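Stostholm Table Words

A word list for furniture and rooms, in four languages
Version 2, June 19, 2018

What is in this package

Stostholm Table Words is a list of 2000 terms used in second-hand furniture adverts. Each term is given in English, Spanish, Portuguese and Swedish. We made it because the usual dictionaries are weak on this kind of word. They know "table", but they do not know "drop-leaf", "gateleg" or "marks consistent with age".

The list is meant for translators, for people who write adverts in a language which is not their first, and for teachers. It is not meant for legal or customs papers.

Files

terms.csv -- the main list, one term per line
notes.txt -- remarks on single terms, sorted by the English word
changes.txt -- what is different from version 1

All files are in UTF-8. The separator in terms.csv is a semicolon, so please set this by hand if your spreadsheet programme opens everything in one column.

Columns in terms.csv

id: a number which stays the same between versions
en, es, pt, sv: the term in each language
region: filled in when the word is used only in one country
group: seating, tables, storage, beds, lighting, walls and floors
checked: the initials of the person who read the line last

How the terms were chosen

Iker Figueroa and Ama Gbeho read adverts and wrote down every word for which they had to stop and think. Each line was then read by two persons, one of them a native speaker of the target language. Where the two did not agree, both words were kept, with a slash between them.

Colours were the most difficult part. English "blue" is one word, but sellers write navy, petrol, slate, duck egg, and they do not all mean the same paint. We kept a colour word only if it had a clear partner in at least two of the other languages. 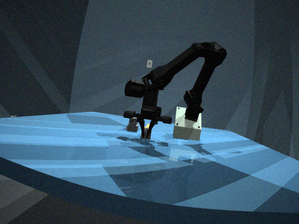 Round table, blue (group: tables). Wall, dark blue-grey (group: walls and floors).

Shape words come before colour words in the English column and after the noun in the Spanish and Portuguese ones. We followed this order everywhere, also where sellers often do it differently.

Known problems

The Swedish column has gaps in the lighting group.
Some Portuguese terms are from Portugal only, and the region column does not always say so. Anselmo Amaral is going through these.
The difference between "sideboard" and "buffet" is not solved -- see notes.txt.

Licence and contact

You may use and change the list freely if you name the source. Corrections are welcome and should give the id of the line. Please send them to Jocelyn Wong, who collects them for the next version, planned for September.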